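Speaker Notes
Building an Arm and Hand in a Shared Workshop
Prepared for the autumn members' session, Jurnmont Shared Workshop
Allotted time: 50 minutes, including questions

Opening

Welcome the audience and thank the workshop for the use of the main room. State that the talk covers one build, from the first parts order in September to its present condition, and that the build is still under way. Printed parts lists are on the table by the door.

Explain the name. The project is called Costum in the workshop's booking system, and that name has been kept in all drawings and records.

Part 1. Aim and limits

The aim was a single arm with a multi-fingered hand, built by members in their own time and maintained with the tools available in the building. The arm was to run from a normal wall outlet and to be light enough for two people to carry up the stairs.

The project was given a ceiling of 4000 dollars. Of that sum, 592 went to fasteners, connectors and cable, which is more than the original estimate allowed. Pause on this figure. Members planning a build of their own should price the small parts first.

Part 2. The hand

Describe the choice of a hand over a two-jaw gripper. A two-jaw gripper would have been finished sooner. The members wished to handle soft and uneven objects, and voted for the hand in the knowledge that it would take longer.

Next slide.
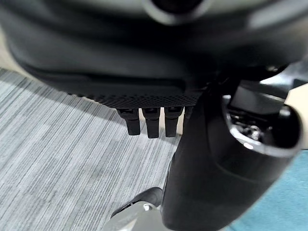 Slide 6. Hand and arm, wrist camera view. The crosshatch panel is directly above the fingers.

Ask the audience to look at the panel. The first version of the hand had a smooth surface at that point, and objects slid toward the base of the fingers whenever the wrist turned. The textured surface was the second attempt. It has been kept without change.

Mention the finger joints briefly. Each finger can be removed without opening the housing. This was a condition set early in the design and it has saved a great deal of bench time. The screws are all of one size, and a spare set is kept in the drawer marked Firell, with the matching driver.

Do not go into tendon routing here. It takes too long, and the drawings are in the shared folder for anyone who asks.

Part 3. Wiring and control

Keep this part short if the session is running behind.

The first wiring plan placed power and signal lines in one sleeve. Readings from the fingers were unreliable whenever the shoulder motor started. The lines were separated, and the fault has not returned. The controller was ordered through Ait Brahim, and a second unit is held in reserve.

The software has 2 modes. In the first, an operator guides the hand directly. In the second, the arm repeats a stored motion at reduced speed. New members begin with the first mode and are asked to spend one full evening with it before they store any motion.

Part 4. The wrist camera

The camera was added after the arm was already moving. Operators had been leaning over the bench to see the fingertips, a practice the safety rules of the workshop do not permit. With the camera fitted, the operator may remain seated at the desk and watch the fingers on the monitor.

State the limitation plainly. The camera sits close to the hand, and the nearest parts are blurred. The fingertips are the region of interest, and the focus was set with them in mind. In some positions the arm hides part of the hand.

Next slide. Allow a moment before speaking.

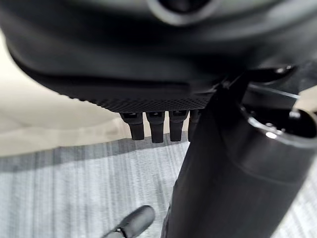 Firell asked, after the trial run of this talk, whether a second camera farther up the arm would serve operators better than any further work on the first.

The answer at present is that a second camera is under review. It would require another cable through the elbow, where space is already short. If the question is raised again, refer to the elbow drawing and invite proposals in writing.

Part 5. Work remaining

Finger calibration must still be done by hand at the start of every session. An automatic routine has been drafted and awaits testing. The elbow cover needs to be redrawn - the present one must be taken off completely to reach a single connector. The operator's guide is complete except for the chapter on storage.

Close with the booking procedure for supervised practice, then open the floor. Leave the parts list on the screen during questions.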